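**From:** Gudrun Brandes
**To:** household-methods list
**Subject:** Re: [household] Sorting on the bed before the wash: sheet or no sheet?

Hartmut, Carola, all,

Replies in line. I have trimmed Hartmut's message to the parts I can answer.

> On Sunday, Hartmut Ackermann wrote:
>
> I have been following the layout in your notes (everything off the bed and chairs, onto one spread sheet, sort from there) and I have three difficulties with it.
>
> 1. Small items get lost in the folds. I put a lip balm through a 40-degree cotton cycle last week and it marked two shirts.
>
> 2. I don't see what the lined basket gains over a bare one. The liner slides down as soon as anything heavy goes in.
>
> 3. Scarves and thin blouses. You say to bunch them and lift, Till says to fold them first. Which is it?
>
> Also, does anyone still use the Sperling rack for drying scarves? Mine has lost its colour on the end caps and leaves a grey line.

**1. Small items**

The sheet is only as good as its tension. If it is lying on top of a duvet it will have valleys in it, and round things will roll into them. I spread mine on a flat surface at the foot of the bed and leave the duvet where it is. Pull the two near corners first, then the far ones, then run a flat hand from the centre outward. It takes less than a minute.

A patterned sheet is not ideal. I use one anyway as it is the right size, but I lose dark things against the dark parts of the print. If you have a plain light one, use that.

Order of removal matters more than the sheet does. Hard things come off before any cloth is lifted:

- tubes and anything with a cap
- tissues, both packets and singles
- hair clips and hair ties
- coins, keys, receipts

Then cloth. If you lift cloth first, whatever is under it travels with it, and I suspect that is how your lip balm got in. Tissues are the worst offender in my house. One single tissue in a dark load costs me 20 minutes with a lint brush. A sealed packet is less of a mess, though it does split in a long cycle.

Squeeze tubes I set aside cap up in a mug. I have had a cap loosen under a pile of towels and the hand cream went through to the mattress cover. That needed an enzyme soak and two washes and there is still a faint ring.

**2. The liner**

The liner has two jobs. It stops thin straps and drawstrings working out through the slots in the basket wall, and it lets me lift the whole load out in one go at the machine. If your basket has solid sides, the first doesn't apply and you can skip it.

Sliding is a matter of overhang. Fold the edge of the bag down over the rim on all sides, a full hand's width if the bag allows. Push the bottom of the bag into the corners of the basket before anything goes in, so there is no trapped air. If it still slides, the bag is too small. I tried the Wirkar liners with the drawstring top and gave up on them: the string channel is stiff and won't fold over the rim. An ordinary thin carrier or bin bag does better.

Don't leave damp things in a plastic liner overnight. Carola raised this in February and she was right. Gym clothes and face cloths go over the edge of the tub until the load is run.

**3. Scarves and thin blouses**

Till and I are answering different questions. Till folds for the drawer. For the wash, folding does no good, as the drum undoes it, and a folded scarf in a mesh bag tends to stay dry in the middle for the first part of the cycle.

For moving a scarf from sheet to basket I gather it near the middle and lift straight up. Gathering by a corner drags the rest across the sheet, and that is when it picks up a hair clip. Claw clips are particularly bad with loose weaves. If the fabric catches, put it down again and open the clip. Pulling will lift a thread every time.
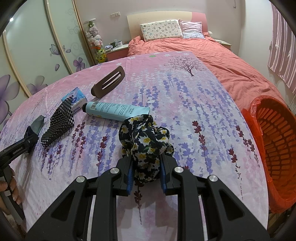
Once it is off the sheet, give it one light shake over the sheet and not over the basket. Anything caught in it then lands where you can see it. After that, thin printed fabrics go in a mesh bag, dark prints separate from light for at least the first few washes. I test a new dark print by pressing a damp white cloth on an inside hem for a minute. If colour comes off, it gets washed by hand on its own.

Mesh bags: half full at most. The medium Kolik ones are fine. The zip pull wants tucking under its little elastic tab or it will rattle for the whole cycle.

**The Sperling rack**

I still have one, an older one than yours I think. The end caps did the same thing. I took them off, wiped the bar ends with vinegar and put a short piece of cotton tape around each. No grey line since. Edeltraud replaced hers with the wall-mounted Sitent and says it is good for scarves and useless for bath towels, as the bars are too close together.

**Spin speed**

Carola asked off-list and I'll answer it for everyone. I use 400 for anything in a mesh bag. Higher than that and the creases set in viscose, and you will be ironing them out through a cloth.

Till, could you post your drawer folding method as a separate thread? It keeps getting mixed up with this one, and the archive search is poor enough already.

Gudrun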